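Fabric softener on cotton: yes or no?

hustside_mo
Moved in November and the water here is hard. Everything dries stiff. Do you use softener?

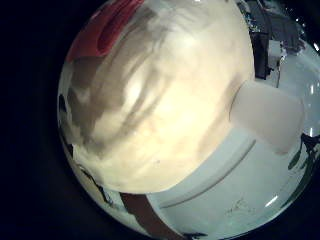

larow22
I quit softener two years ago. Towels soak up more without it. I sort by color too, so anything cream or white stays away from a red like that one. Half a cup of vinegar in the rinse, and that's it.

Ngaio Pryor
Disagree on vinegar. It's hard on rubber seals. My repair bill was 519. I dry on low and shake each piece out first.
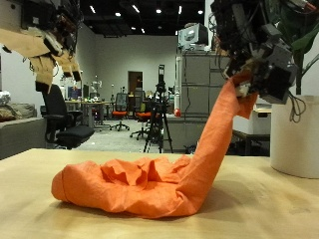
Re: vinegar and seals

larow22
200 loads and my seal is fine.

ghanem_k
Some 200 here, seal went gummy. Could be age. For shirts I skip the dryer, button the top button and hang them damp.
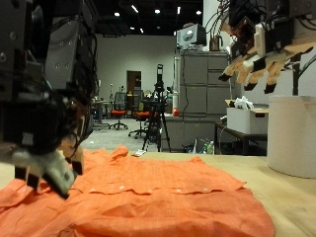
You still have to iron the collar, but the rest comes out good enough for work.

hustside_mo
Trying low heat first. Will skip the vinegar for now.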